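Round robin quilt

A round robin quilt is a patchwork quilt made by a group of people, in which each member starts one piece and then passes it along so that the others can add to it in turn. The piece comes home at the end of the circuit, usually a good deal larger than it left, and the person who started it gets to see what everybody has done. It is one of the best loved kinds of group sewing, and also one of the more nerve-racking, as anyone who has mailed off a favorite block to a stranger will tell you.

Overview

In the most common form, each member makes a center, which may be a single pieced block, an appliqué picture, a bit of embroidery or a leftover panel. The center goes into a bag or box with some fabric and a notebook, and is sent to the next person on the list. That person sews a border all the way around it, presses it, writes a few lines in the notebook and sends it on. A group of six will therefore have six quilts traveling at once, and each quilt will finish with five borders around its center.

The person who made the center does not normally sew on it again until it returns. In many groups she does not see it either, and members go to some trouble to keep the secret, hiding tops under the bed when the owner comes to visit. Other groups post progress pictures for everyone and feel that half the pleasure is in watching.

How a round is organized

Most rounds have an organizer, sometimes called the hostess, who sets the order of mailing and keeps track of where everything is. She also collects the wishes of the members at the start. Some people ask for a certain color family, some ask for no brown, and some are happy with whatever comes.

The rules can be very loose or very strict. A loose round may say only that the border should go on square and suit what is already there. A stricter one will give a theme for each turn, such as stars, flying geese, curves, or something with applique, and a limit on width. Four to eight weeks is a usual length of time for a turn. Rounds that allow less tend to produce a lot of plain strips, and rounds that allow more have a way of drifting into the next year.

The Kidley round, which is often mentioned in guild newsletters as a model for larger groups, begins each September and is split into small circles of five or six quilters. In its biggest year it sent out 153 centers. The organizers there ask for a finished size in the first notebook entry, so that later members can plan their borders with the final measurement in mind, and the habit has been picked up by a good many smaller groups since. 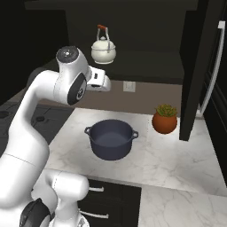

Borders and measuring

Since every border is made by a different pair of hands, with a different machine and a slightly different idea of a quarter inch, round robin tops are prone to wavy edges. The usual remedy is to measure the top through the middle in both directions and cut the border to that length, easing the edges in to fit. Measuring along the outside edge nearly always gives a longer number, and the extra goes into the quilt as a ripple that the next person then has to live with.

Pieced borders bring their own troubles. A border of three-inch units will only fit a top whose sides divide by three, and tops seldom oblige. Quilters get around this with a narrow plain strip, called a coping strip or spacer, which brings the top up to a size the pieced units can fit. A top that has been through several hands will often show two or three of these strips, and many people think it looks the better for them, as they give the eye somewhere to rest between the busy parts.

Corners are left to the person whose turn it is. Mitered corners suit stripes and large florals, while a small block in each corner, known as a cornerstone, is a friendly choice for beginners and a handy way of bringing a color from the center back out to the edge.

Fabric

Groups differ on whether the owner should send fabric along. Sending a yard or two of a main print helps to hold the quilt together and spares the others from hunting for a match. The drawback is that the yardage runs low by the fourth or fifth turn, and the last person may open the box to find scraps. For this reason some organizers ask that nobody use more than her share, and that each member add a piece of whatever she used, in case someone further down the line would like to repeat it.

Variations

In a row robin, the members add rows in place of borders, and the quilt grows in one direction. It is easier to plan than the bordered kind, since only one measurement has to be kept.

In a medallion round the center is large and the borders are narrow and numerous. These quilts are handsome but heavy, and the last borders can be a real armful at the machine.

The Ellau round, named after the group that first played it, lets each member cut into the top before adding to it. A quilt may be sliced down the middle, turned, or set on point. It is not for the faint of heart, and groups who play it generally agree in writing beforehand that no one is to be upset.

A mini round robin keeps everything small, with a finished top that will hang on a wall or lie on a side table. It is cheap to mail and a kind way to start for people who have never joined a group before.

Finishing

The quilting and binding are nearly always left to the owner. Allover patterns are popular, as they draw the different borders together, though some owners quilt each border in its own way to honor the person who made it. Many sew a label on the back with the names and towns of all the makers, and the notebook is usually kept with the quilt.

See also

Block swap
Friendship quilt
Medallion quilt
Row quilt
Signature quilt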